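MIVIER GO BACK ON THE ROAD, AGAINST ALL MEDICAL AND FINANCIAL ADVICE

Mivier, the band that broke up in February and forgot to tell their drummer, are touring again. The run takes in 13 dates, 2 of them in the same bar in Brumley, where the first crowd will be encouraged to go home. 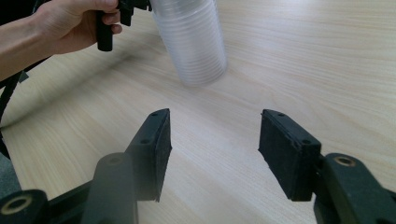

The new album is called Sadon and was finished at four in the morning, a time of day you can hear on most of it. Singer Brock Morin wrote the lyrics at a pale wooden table with the grain running off on a diagonal, and says his handwriting followed it. Track three, "Honkanen," lasts nine minutes. There will be a radio edit, also nine minutes. 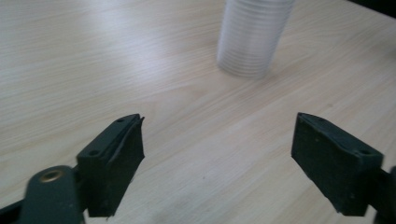

Support comes from whoever is local and owns an amp. Bands can apply at the merch stand, up to doors.

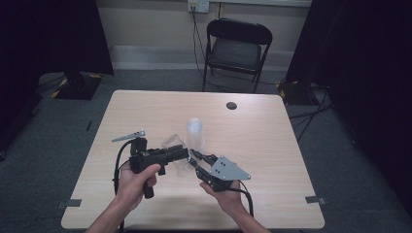
Morin's stage setup has been cut back after last year's trouble with the fog. He'll play one guitar, one organ and no flute. The organ still takes both hands, left and right, much like the black gripper with the pistol-style handle, and he has asked that nobody pass him a drink during it.
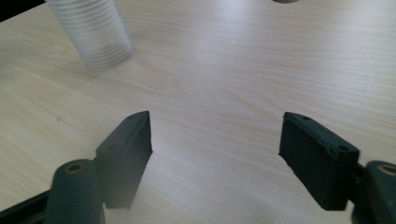
Lutfa Jayawardena thinks 80 minutes is too long for a set with four fast songs in it, and would like "Honkanen" moved to the end so people can catch the bus.

Sadon is out the week the tour starts. Tickets are on sale now at all venues.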